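ART & REPRODUCTION - week 4 notes
Handout, October 2026. Setsuko Okabe
(typed up fast, slides are on the course page, bring this to section)

TODAY
Pictures that leave the wall. Posters, postcards, plates, curtains, cloth. What happens to a painting when it gets printed on something you use.

Reading was Lozano ch. 4, "The Household Picture." If you only read the first half go back, the second half is where the argument is.

1. Before color printing

Engravings first. A painter's fame traveled in black and white for a very long time. Most people who had opinions on a famous picture had seen lines on paper, no color, often flipped left to right since the plate was copied straight and printed backwards.

Engraver makes choices: how to turn a blue into hatching, how dark is dark. So an engraving is a translation. Lozano says "a reading." Same idea.

Then chromolithography, one stone per color, sometimes a lot of stones. Cheap enough for a parlor. Critics hated it. Look at WHAT they hated: the shine, the fake brush texture, the wrong people owning it. Third one is the real complaint (my view, argue with me in section).

2. Size and crop

A reproduction nearly always changes the size. We forget this because the slide makes everything the same size, including today. Small devotional panel and huge altarpiece, both as big as my screen.

Things to check every time:
- what size was the original, what size is this
- is any of it trimmed
- is it repeated (a pattern) or shown once (a picture)
- what is it printed on

Crop matters most on objects. A mug wraps. A scarf folds. A tablecloth has a middle where the dishes go, and the edges hang down or get lost. 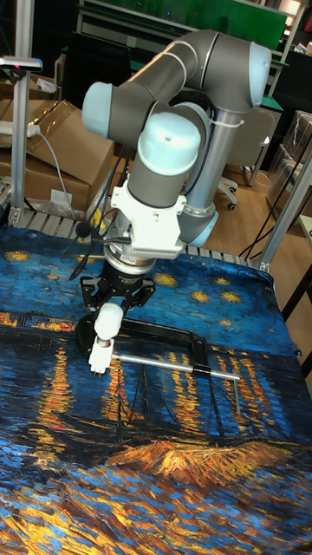 Fig. 1. Night painting as printed cloth: starry sky over water, used as a table cover.

Keep the term from last time: SUPPORT = whatever the image physically sits on. Canvas, panel, plaster, paper, cotton. Students keep writing "background" when they mean support. Different thing.

3. Why this painter, why night

Van Gogh is the test case for the whole unit. Sold little in his lifetime, now on everything. Three reasons usually given:

a) the letters. He explained himself, so there's text to print next to the picture
b) strong color contrast. Blues and yellows survive bad printing. A soft gray portrait doesnt
c) the brush marks read as "handmade" even when they come off a machine

(c) is the odd one. Thick paint is relief, it catches light from the side. Print it flat and you get a picture OF relief. Your eye does the rest.

Don't mix up the two night pictures, happens on every exam:
Starry Night over the Rhône - 1888, Arles, river, gas lamps reflected, couple in the foreground. Painted at the spot, at night.
The Starry Night - 1889, Saint-Rémy, village, cypress, big swirls. Not painted at the spot.

If there's a river it's the first one. Rhône has the h after the R. Please.

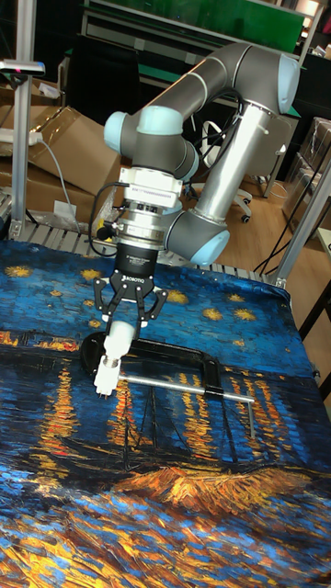

Fig. 2. Printed cloth after Starry Night over the Rhône.

4. Case: the Barrera tea towels

Natalia Pacheco's project, she came to talk about it in January and some of you were there. Barrera was a small print shop, towels and aprons, went through a museum-picture phase. Order book survives. One design ran to 2,260 pieces, another stopped at 232 and they never reprinted.

The slow seller was a still life. Brown, low contrast. The seller was a night sky. Fits (b) above, but Pacheco is careful: the price was different too, and the still life came out second. So dont lean on it as proof.

Also from her talk: buyers mostly didn't dry dishes with them. Hung on the wall, ironed. So a painting becomes a towel and goes back to being a painting. Good exam example, use it.

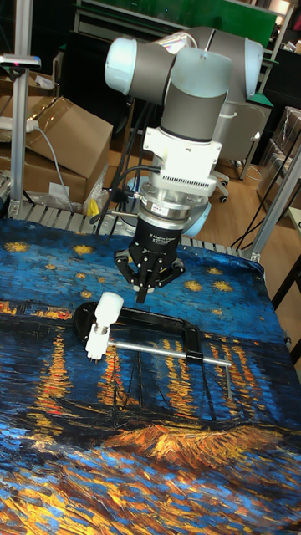 Ornament vs. use is the last big topic and we ran out of time, so read this part slowly. Older writers (Dalberg is the clearest) say a picture should not go on a thing that gets walked on, sat on or covered up, because use insults the image. Later writers flip it, say use is how most people live with images at all. Try both on a hard case: a cloth with the Rhône night on it, spread on a tabletop, a black C-clamp lying right on top of the picture. Dalberg calls that a mistake in taste. Thongsuk would say the cloth is doing two jobs and the picture is still there to be looked at between them. Neither of them asks what the person at the table notices after a month, and I think thats the better question. See Ratree Thongsuk's short essay in the packet, esp. the bit on oilcloth.

TERMS
support, crop, repeat, chromolithograph, relief (real vs. depicted), after (as in "after Van Gogh" = copied from, NOT later in date)

FOR SECTION
Find one printed painting on an object you own or can borrow. 100 words on size, crop, support. Bring the object if it fits in a bag. Higinio Villaseñor is taking both sections this week, email him and not me if you'll be absent.

Next: photographs of paintings, and who gets the credit line. Flulholm reading is posted, second file is the readable scan.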